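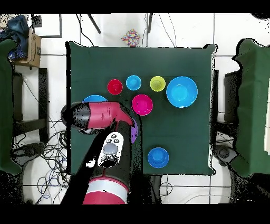
Bowls for the August lunch

The colored bowls are on the green cloth again, and we are sorting them before the lunch on August 21, 2026. Large ones will be for rice, small ones for sauces.

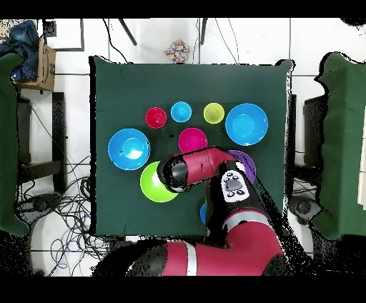
Last year we served 40 guests and the sauces finished too early, so please fill the small bowls twice – the kitchen at Flenard has enough for everybody. This year we expect 50.
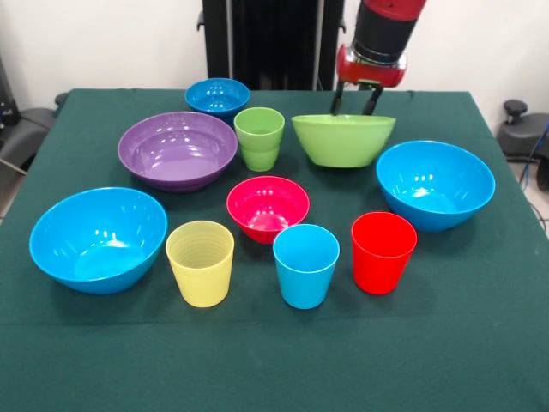
If you have similar bowls at home and can lend them, please write your name underneath with a marker and bring them to Napaporn Jitpraphai before Thursday evening.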